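Section 4: Setting up a restricted fund

Use this section when your organization receives money that may only be spent on a stated purpose, such as a grant for job training or a gift toward building repairs. In Skokico each such sum is held in its own fund, with its own balance and its own reports. General donations stay in the Unrestricted fund, which was created when you installed the program.

You need the Bookkeeper or Administrator role to follow these steps. Users with the Viewer role can open a fund but can't change it.

4.1 Before you start

Have the following ready:

– the award letter or gift agreement
– the start and end dates of the funding period
– the name of the funder as it appears in your Contacts list
– the list of allowed costs, if the funder gave you one

If the funder isn't in Contacts yet, add it first (see Section 2.3). A fund can't be saved without a funder. For collections and other gifts from many small donors, choose the built-in contact Various Donors.

4.2 Create the fund

1. From the main menu, open Funds and select New Fund.

2. Type a fund name. Names can be up to 100 characters long, but reports print only the first 20, so put the part that matters at the front. "Deák Job Training" is easier to find in a report than "Grant from the Deák Fund for Job Training."

3. Choose the restriction type. Select Purpose if the money is limited to a certain use, Time if it can't be spent before a certain date, or Both.

4. Enter the start and end dates. For a Purpose fund the end date may be left blank.

5. Select the funder from the list.

6. Enter the total award. Type the full amount promised, even if it will be paid in installments.

7. Select Save. The fund appears in the list with the status Draft.

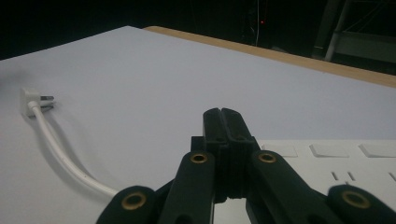
A Draft fund can be edited or deleted freely. No income or expenses can be posted to it until you change the status to Active, as described in 4.4.

Note: If your organization keeps its books by program as well as by fund, turn on Program Tags under Settings before you go further. Tags added later apply only to new entries.

4.3 Set the allowed costs

1. Open the fund and go to the Allowed Costs tab. The full chart of accounts is listed, with every box cleared.

2. Check the box next to each account the funder will pay for.

3. To limit an account, type an amount in the Cap column. Leave it blank for no limit.

4. If the funder pays a share of overhead, check Indirect Costs and enter the percentage from your agreement.

5. Select Apply.

The standard chart has over 140 accounts. To shorten the list, use the filter at the top and choose Expenses Only.

Caution: Applying a new set of allowed costs to an Active fund does not move entries that were already posted. They stay where they are and show as exceptions on the next fund report.

4.4 Activate the fund and post the first payment

1. Open the fund and change the status from Draft to Active. Confirm when asked.

2. Go to Income and select New Receipt.

3. Enter the amount received and the date it reached the bank.

4. In the Fund box, select the new fund. If you leave this box alone, the receipt goes to Unrestricted.

5. Attach a scan of the award letter. Skokico accepts PDF and JPG files.

6. Select Post.
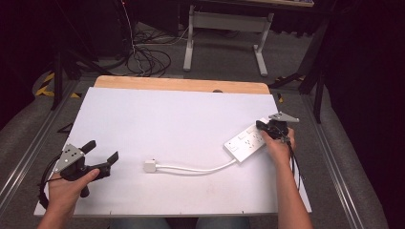 Two hand-held grippers in use over a white board, the right one closed on the end of a power strip.

4.5 Check the opening balance

Go to Reports, choose Fund Balance, and select the new fund. The balance should match the receipt you posted. In the Casasura sample file supplied with the program, the Tivunano Housing fund has a single receipt of $1,904 and shows the same figure as its balance.

If the balance is zero, the receipt was probably posted to Unrestricted. Open it, select Reassign, and pick the correct fund. Both the old and new fund are kept in the audit log.

If the balance is too high, look for the same deposit entered twice – once by hand and once through the bank feed. Void the one entered by hand.

Caution: Don't correct a balance with a journal entry. Journal entries change the fund total but leave the funder's payment record as it was, and the two will no longer agree at year end.

Transfers between restricted funds are covered in Section 5.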